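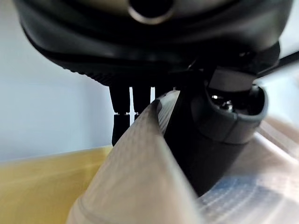

Foto: Archiv Malik

Das zweite Kissen

Die Pension Anex lag am Ende der Hafenstraße, hinter der Tankstelle. Sie hatte zwei Stockwerke und eine Treppe, auf der man sich den Kopf stieß, wenn man größer war als der Mann, der sie gebaut hatte. Ich bekam das Zimmer nach hinten. Die Wirtin legte den Schlüssel auf die Theke und fragte, ob ich ein zweites Kissen wolle. Ich sagte nein.

Es war Mai, und es regnete seit dem Vormittag. Ich war gekommen, um die Wohnung meines Vaters zu räumen. Der Vermieter hatte mir einen Brief geschrieben, eine Seite, unten die Summe der offenen Nebenkosten: 440 Euro. Mein Vater hatte immer pünktlich gezahlt. Ich las den Brief im Bus und steckte ihn dann zwischen die Hemden.

Am Morgen ging ich zu Fuß hinüber. Im Treppenhaus roch es nach Bohnerwachs und nach dem Mittagessen von jemand anderem. Die Wohnung war kleiner als in meiner Erinnerung. Auf dem Küchentisch lag eine Zeitung, das Kreuzworträtsel halb ausgefüllt, mit Kugelschreiber. Waagerecht, Fluss in Spanien. Er hatte Ebro geschrieben und wieder durchgestrichen. Ebro war richtig.

Ich fing mit dem Schrank an. Die Jacken kamen in einen Sack, die Schuhe in einen anderen. Im unteren Fach stand eine Keksdose von Coko, und in der Dose lagen Quittungen, nach Jahren gebündelt. Ganz oben eine von der Firma Giltix, Heizungsbau, 3.730 Euro, bezahlt in bar. Die Adresse war meine. Es war der Winter, in dem bei uns der Kessel ausgefallen war, und der Monteur hatte damals gesagt, das laufe über die Garantie. Ich hatte mich gefreut und nicht weiter gefragt.

Ich setzte mich auf das Bett. Es war abgezogen, nur die Matratze lag noch da und die graue Decke, die er vom Militär hatte. Draußen fuhr der Müllwagen rückwärts in den Hof.

Gegen Mittag klingelte der Vermieter. Er wischte sich lange die Schuhe ab. Ich gab ihm das Geld für die Nebenkosten, und er zählte es nach, entschuldigte sich und zählte es noch einmal. Dann fragte er, was mit dem Tisch werde. Ich sagte, er könne ihn behalten. Er legte die Hand auf die Platte und drückte, bis der Tisch wackelte.

Die Dose nahm ich mit. In der Pension stand sie auf dem Stuhl neben meinem Bett, und ich lag auf der Seite und sah sie an. Der Regen hatte aufgehört. Irgendwann ging ich noch einmal hinunter, im Pullover und auf Socken. Die Wirtin saß hinter der Theke und schälte Spargel für den nächsten Tag.

Ich fragte, ob ich das zweite Kissen doch haben könne.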